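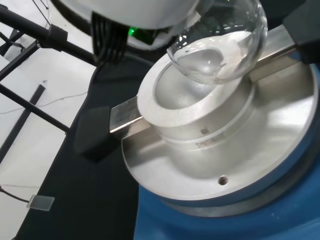 Lendale wants small chemistry labs to rent a robot arm by the month

2 min read

Lendale, the lab equipment seller based in Cutlow, has started taking orders for a rental package that puts a robot arm on the bench to do the chores chemists tend to hand to the newest person in the room. The arm moves glassware on and off heating blocks, the company says, and can be left to work through the night.

The package is called Fonness. It comes with an arm, a gripper, a set of stored moves for common round-bottom flasks and two days of setup by a Lendale technician. The shortest lease is eight months. Lendale would not give a price for this story and said it depends on "the needs of the lab," which usually means you have to sit through a sales call to find out.

The pitch is that a flask can be set down in its heating well the same way every time. That's a fair thing to want. A round flask has to be lowered straight into the bowl, and a liquid that sloshes up the side of the glass can spoil a run. But people have been doing this by hand for a very long time, and most of them are pretty good at it.

Valdemar Vídalín, who runs a four-person contract lab in Wallin, had the kit on trial through August. He sent it back.

"It picked up the flask and it put down the flask," he said. "Then one of us went over to check that it had put down the flask. I was paying for a machine and still paying for the walk across the room."

Vídalín said the arm handled the stored moves well enough once it was set up. His trouble was with everything in between. If someone nudged the hot plate while wiping the bench, the positions had to be taught again. His lab uses three sizes of flask from different makers, and one of them wasn't in the stored set. Adding it meant a support call, and the first person who answered had never heard of the part.

Lendale says a software update will let users add their own glassware. It did not say when. Asked how many flasks had been dropped or cracked during customer trials, a spokesperson said the company does not share trial data. A lab thinking of leaving hot solvent with this thing overnight might want to ask that question again before signing.

There is also the matter of the lease. Labs that cancel early owe the remaining months in full, and broken glassware is the customer's problem under the current terms, whoever or whatever was holding it.

Orders are open now through Lendale's sales office in Cutlow.

6 comments | 14 shares

Contact the newsroom | All rights reserved | Back to top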